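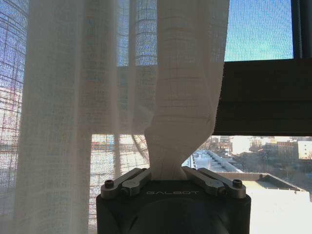 PRONDEN, February 20, 2021 - Stuswood is launching its Merach range of sheer curtains today, for living rooms, bedrooms and anyone overlooked from the street. Ready made, 2 drops, no fuss. A good sheer is all in how it hangs: long vertical folds, a fine woven grid you notice once the daylight gets behind it, and the outdoors still showing through in muted tones. Bunch it up and it goes a good deal more opaque, so buy wide.

Merach replaces our old Bozsik voile, which sold out in October. We had 3,869 orders for Bozsik and over 360 letters and emails asking for the same thing but longer. So, longer.

What's new
Deeper hem, weighted at the corners. Softer cloth. Header tape that takes hooks or a pole, your choice. Machine washable, cool, hang back up damp and let the creases drop out on there own.

Where to get it
Pronden shop for click and collect, or by post. Also at 174 stockists, list on request. Fabric swatches are free, please allow a week as the post is slow at the moment.

Press samples and room pictures availble from the Stuswood press desk. Please say which drop you need. Trade prices on a seperate sheet.

ENDS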